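Gift bags v wrapping paper -- which do you use?

hinata_u
Posts: 506
Thursday, May 23, 2024

I've got a stack of small presents to sort and I'm fed up with tape. Is a shiny paper bag good enough, or does it look lazy? I do love a bright orange one.

gurdale_mairead
Posts: 2734

Bag every time! Mine get used again at Christmas (and again after that). Orange is lovely, and the glossy sort hides a cheap present beautifully.

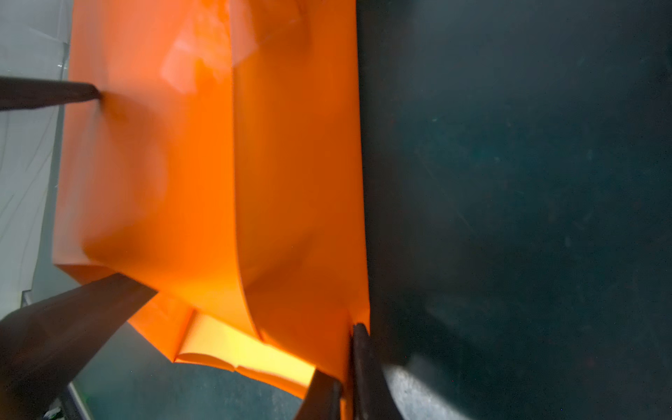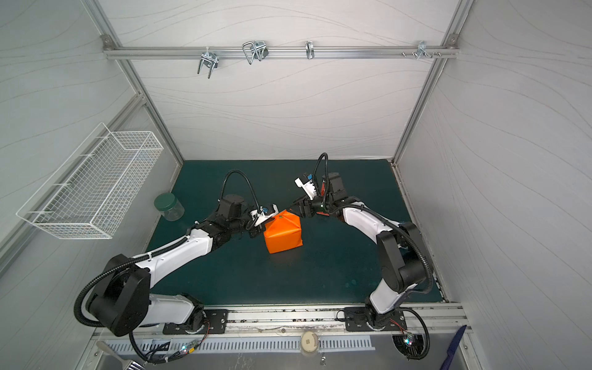
Only thing I'd say is watch the side folds. If you flatten them the wrong way once they never sit right again -- I open mine from the bottom corners first and leave the top till last.

Kanito25

Sorry Mairéad, can't agree. A bag takes two seconds to peek into, and my kids have peeked into all of them. Paper and tape for me, even on awkward shapes.

gurdale_mairead
Posts: 2734

Fold the top over and put a sticker on it then!

Kanito25

They'd have the sticker off before breakfast.

hinata_u
Posts: 506

Ha, I think I'll do bags for the grown-ups and paper for the little ones. Does anyone know if glossy paper takes ordinary stickers? Mine peeled off in April.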